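Arnness Groundwater Monitoring: Interim Progress Report to the Triantafyllou Fund

Period covered: January to date
Prepared by Orestis Economou

1. Status

The borehole network is operating as set out in the grant agreement. Water levels are logged hourly at all sites on the lower terrace. Two sites on the upper terrace are still read by hand, pending delivery of replacement cable from Trostex. The data return for the period is 945 site-days.
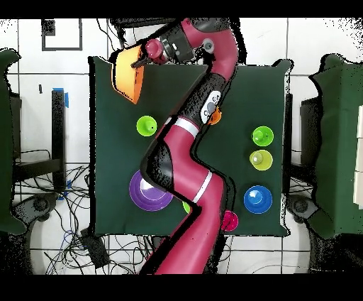 Manual dips agree with the logger values at most sites. The exception is the Juren borehole, where the logger reads consistently high. The offset has been stable and a correction has been applied to the record. The sensor will be exchanged at the next service visit.

2. Water quality

Samples were taken for nitrate, chloride and conductivity. Of the 100 samples budgeted, 59 have been analysed. Chloride rises towards the coast, as expected from the earlier survey. Nitrate results from the orchard wells are provisional until the duplicates come back from the laboratory. 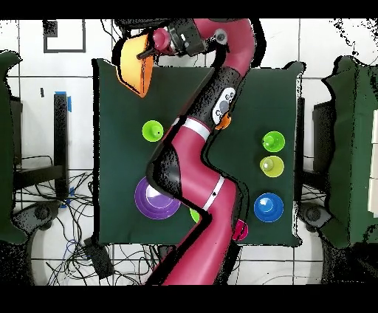
Reading time: 2 minutes

3. Expenditure

Laboratory fees are within budget. Travel is overspent by 645 euros owing to repeat visits to the upper terrace. Anastasia Petridis has proposed covering this from the equipment line, and the fund's approval is requested.

4. Next period

Install cable at the two remaining sites. Exchange the Juren sensor. Complete the outstanding analyses and issue the level contours as a draft map. Comments on this report should reach the project office by 18th August.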